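To: manip-learning list
Date: September 6, 2023
Subject: Re: Wrist view only, or wrist plus overhead?

> We are about to start recording demonstrations for a two-handed
> kitchen task and are arguing over cameras. Our last policy used
> one overhead view and it kept missing the rim of anything narrow.
> Has anyone on the list trained from the gripper cameras alone,
> with no fixed view at all? I would like to know how much data you
> needed and whether it held up when you moved to another room.
> We have access to two Olto arms and can't easily get more.

We have, and I can give you what we found over the summer. The write-up is due in October, so treat the figures below as ours and unreviewed.

The project is called Mateo. All demonstrations are recorded by a person holding one gripper in each hand, each with its own camera. There is no overhead view and no robot in the room during recording. Afterwards the policy is run on a pair of arms fitted with the same fingers. Recording was split between the Cisora flat and the kitchen on the ground floor of the Schwerdtfeger building, and testing was done in the second kitchen only, on the opposite side of the room from where we had recorded.

The task is to approach an open jar or flask, close on the body below the neck, and hold it still while the other hand does its part. We chose it for the same reason you are having trouble. From overhead the neck hides the body and the fingers tend to come in too high.

With demonstrations from one room the policy learned the table as much as the jar. It went to the right place as long as the jar stood near where it had stood in training, and drifted badly otherwise. Adding more recordings from the same room made little difference. Adding the second room helped a good deal, even though the total stayed the same. Our final set used 56 objects, and we left the ordinary clutter on the tables. We tried a version with cleared tables first and it was worse in testing, mostly on approach.

Two things cost us time. The first was the clock offset between the left and right recordings. We were out by up to 8 frames in the early sessions and the policy learned to hesitate before closing. Once we corrected the offset and retrained, the hesitation went. Check this before you record anything in bulk. The second was people moving too fast. A hand can close on a jar far quicker than your arms will, and the early recordings had to be slowed down in processing, which blurred the contact moment. We now ask people to practise at arm speed first.

On a printed body the finger position is easier to judge than on plain steel. We have not separated how much of the gain comes from that, and I would not rely on it.
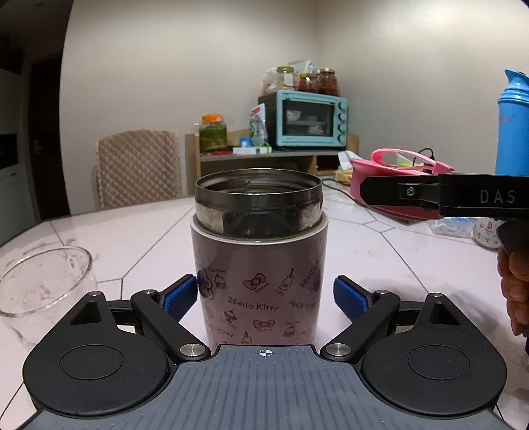
Do you need a fixed camera as well if both grippers carry one?

For holding and steadying, we got by without it. For anything where the hands start far apart and have to find each other, I would add one, as neither gripper camera sees the other hand until quite late.

As to moving rooms, it held up for us between the two kitchens, but both have decent light from one side. We ran a short test in the evening with only the ceiling lamp on and the approach got noticeably worse. We don't have enough runs to put a number on it.

If your Olto arms have a different reach from a person's, record with the table at the height of the arm mount. We didn't, and a fair share of our demonstrations turned out to be unreachable at the far edge. Those were dropped.

I can send the offset check to anyone who wants it. It is a short script and needs a tapped marker at the start of each recording.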